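Papadakis Opens Free Table for Everyday Household Goods in Plokwood

PLOKWOOD, October – Papadakis, the neighbourhood homewares shop, is opening a free share table for the small things every kitchen and desk seems to need, and we could hardly be more pleased about it. Anyone can walk in, leave something useful and take something home. A member card isn't needed, and neither is a purchase.

The idea grew out of a trial last winter at our Grillov shop, where 146 items found new homes. People brought peelers, pans, storage cases, cords and wrapped sweets left over from the holidays (those went quickly!). The new table works the same way, with a fresh mix put out each morning at 11. 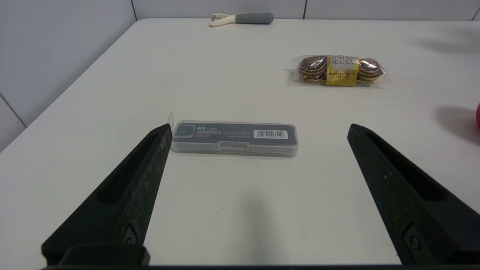
What can I bring?
Clean household goods in working order, small enough to carry in one hand, plus sealed food that is still within its date. Please leave glass, knives and anything with a missing part at home.

"I love how ordinary it all is," said Zoia Polishchuk, who runs the program for Papadakis. "Somebody gets a new place and has no saucepan. Somebody else has two and is tired of the cupboard door not closing. We put them in the same room and they sort it out between them."

Electrical goods are welcome too, and they get extra care. Each one is checked by our repair partner, Endarov, before it goes out, and a tag with the date of the check is added when it's picked up. 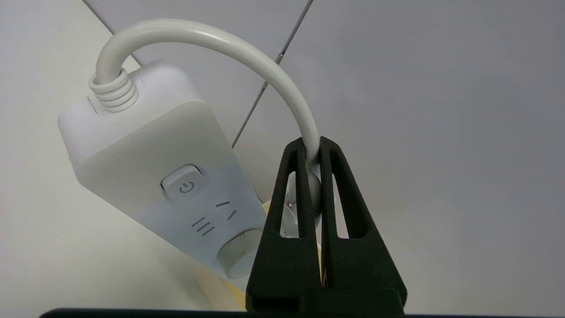

Anything that fails the check goes to the Endarov recycling depot, where the copper and plastics are separated. Owners who would like a failed item back can ask at the counter within 7 days. After that, it goes in the next load.

Storage cases were the surprise favourite of the trial. Students took them for pens, a sewing group took them for needles and thread, and one grandfather came back for more after filling his first with fishing flies. If you have a drawer of them at home, we'd be thrilled to see them.
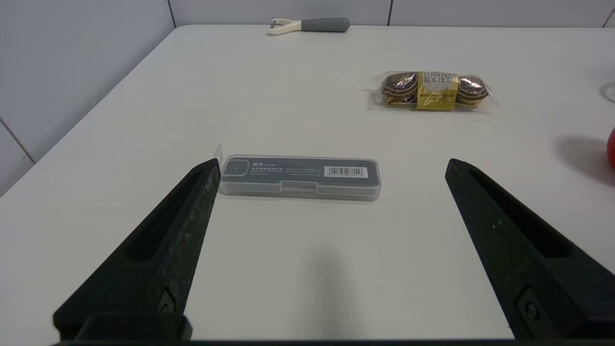

Shoppers are asked to take no more than 2 items a visit, so there's something left for the after-work crowd. Staff will top up the table through the afternoon, and there's a notebook beside the till for requests. If you're after a colander or a decent tin opener, write it down and we'll keep an eye out.

The food side will stay small for now. We're set up for sealed treats and whole fruit, and the fruit comes from backyard growers nearby who have more than they can eat at this time of year. A red apple streaked with yellow and a wrapped pack of chocolates can sit quite happily on the same table as a teal saucepan, and we like it that way.

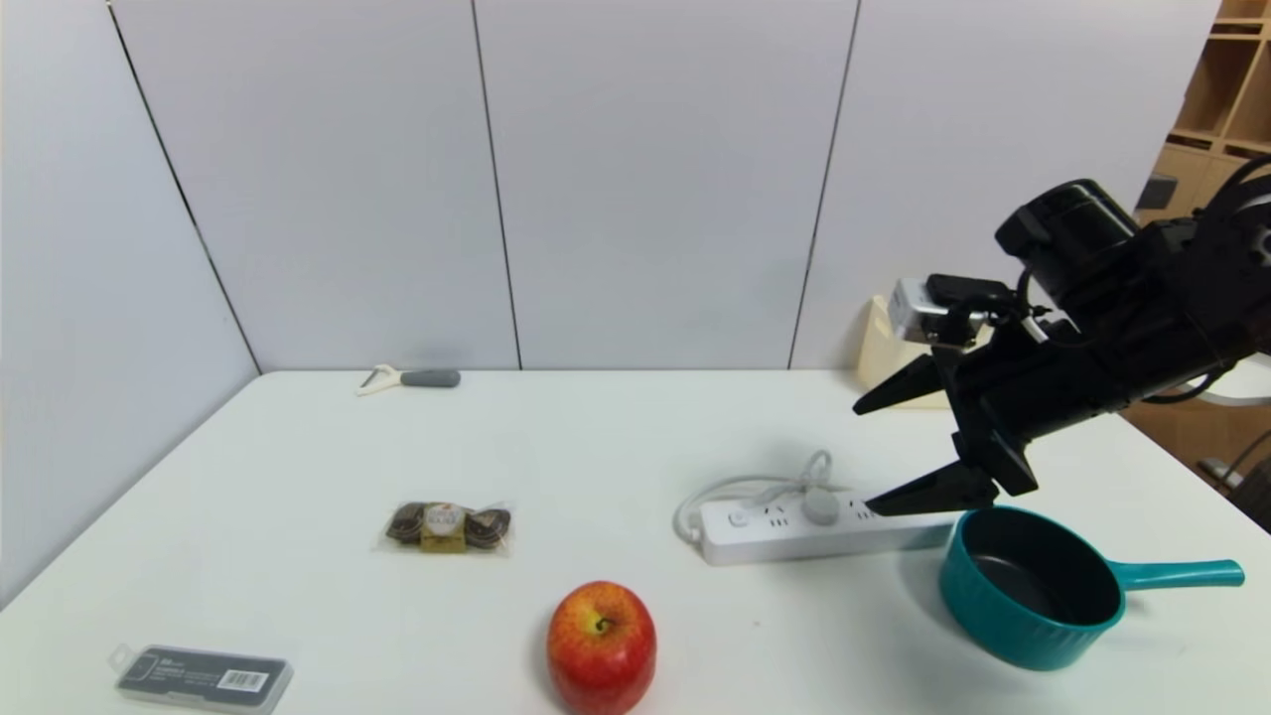
Cookware donations are open now at both shops, and we're keen for pieces in every colour and size. Pans should be clean, with a firm handle and a cooking surface in good shape. A dark nonstick one like the teal pan with the long handle is just the sort of thing a first kitchen needs. Lids are welcome if they belong to something.

To donate, drop in to Papadakis in Plokwood or Grillov during shop hours and ask for the share table. Larger groups, such as schools or strata offices clearing out a common kitchen, should speak with Zoia Polishchuk first so we can make room.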